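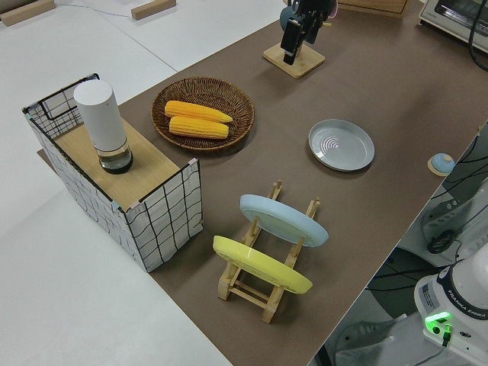
The Zivham Farmers Market will stay open through the end of October this year, four weeks longer than usual, after a late sweet corn harvest left growers with more to sell than they had planned for. The market normally closes on the last Saturday in September. Corn is the main reason for the change, and shoppers can expect plenty of it: full yellow cobs like the two in the wicker tray will be sold at most of the produce stalls, singly or by the bag.

The extension was announced on Wednesday, September 30, 2020, by market manager Lindiwe Chauke. She said cool weather in the spring pushed planting back by more than two weeks, and that several fields did not come ready until the end of August.

"We had stallholders asking in the summer what they were going to do with it all," Chauke said. "The lot is free on Saturdays, so we asked the town for the extra dates and got them."

The market will run on Saturdays from 8 a.m. to noon in the parking lot behind the Cladach Street library. Nearly 20 stalls have signed up for October. Most sell vegetables, with others offering eggs, honey, bread and cut flowers. The cheese stall will not be back until spring.

Palesa Modise, who grows corn and squash on 6 acres off Swanepoel Road, said the extra weeks would help her clear the last of her crop. Her first picking was small - the ears near the creek did not fill out - but the later rows have done well.

"People think of corn as a Fourth of July thing," Modise said. "Some of the sweetest I've had this year was picked last week."

She advises keeping fresh corn in the refrigerator with the husk on and eating it within a couple of days. Cobs that have already been husked should be wrapped and used sooner. Kernels can also be cut off, blanched for 2 minutes and frozen.

Stall fees for October will be the same as in the summer. Shoppers are asked to wear masks, keep their distance in line and let stallholders handle the produce. The Dilico Avenue entrance will be closed to cars during market hours, and parking is available at the middle school. Dogs are not allowed in the stall area.

Growers who want a space can still apply at the market office.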